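Numstead Drirura Contact Cleaner, 200 ml Aerosol

Home > Maintenance > Cleaners > Contact cleaners

Drirura is a fast-drying solvent cleaner for edge connectors, sockets, plugs and switch contacts. It removes light oxide film, skin oil and settled dust and leaves no lubricant behind. Supplied as an aerosol with extension tube, or as a 700 ml refill bottle for use with a brush or wipe.

Stock status: aerosol in stock. Refill bottle ships from the Baloch warehouse; next delivery October.

Before cleaning a desktop computer, shut it down, unplug the power cord and lay the tower on its side with the side panel off. Loose dust should be blown or brushed out first. Solvent applied over heavy dust forms a paste that is harder to remove than the dust. 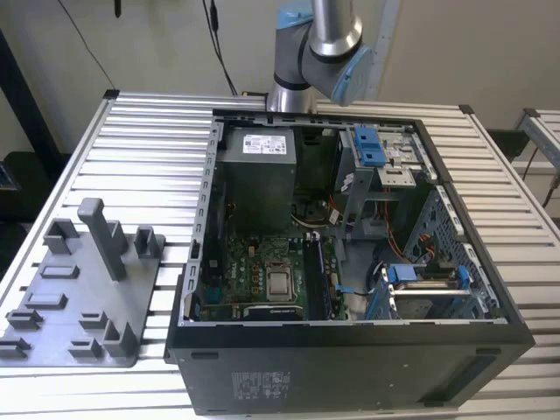 Directions for use

Shake the can. Fit the extension tube and hold the can upright. Spray in short bursts and let the excess run off onto a lint-free wipe. Allow 90 seconds of drying time for open contacts. Closed connectors and deep sockets need longer. Do not restore power until all solvent has evaporated.

Do not spray into a power supply. Do not use on a processor or its socket with the cooler mounted, as the solvent can carry thermal compound onto the pins.

Material compatibility: safe on gold, tin and nickel plating, glass-filled nylon and most painted metal. Test first on clear polycarbonate, polystyrene and soft rubber. Printed labels may smear if wiped while wet. 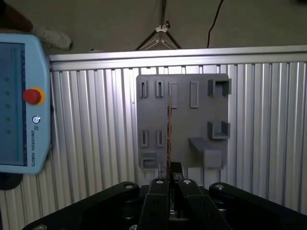

SPECIFICATIONS

Contents: 200 ml
Color: clear
Residue: none visible on glass
Shelf life: 2 years unopened
Flammable: yes
Lubricating: no
Extension tube: included
Refill size: 700 ml

Store upright away from sunlight and heat. The Zanska brush set is sold separately and fits in the same drawer pack. Cans with a dented valve cup are replaced on request; quote the batch code from the base.

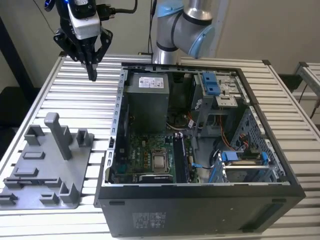

Dries fast and the smell clears quickly, one buyer writes, but the extension tube is a loose fit and mine blew out on the first burst. Push it in with a slight twist and check it before spraying.

The tube seat has been made tighter on current stock. Older cans can be used with the replacement tube, sold under spare parts.

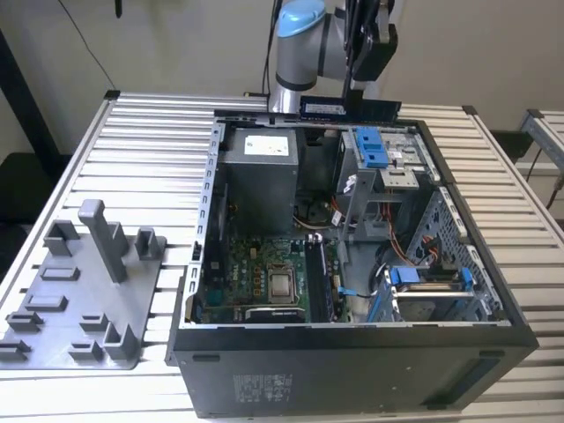
Edge contacts respond better to a damp wipe than to direct spray. Apply Drirura to the wipe, then draw it along the contact strip in one direction, using a clean area for each pass. On a memory module like the dark blue one above, the gold-colored contacts along the lower edge are the part to wipe; keep the solvent off the label. Do not use an abrasive pad or a pencil eraser on gold plating. Let the module dry fully before refitting it.

Related items: lint-free wipes, Zanska brush set, replacement extension tube, Drirura 700 ml refill.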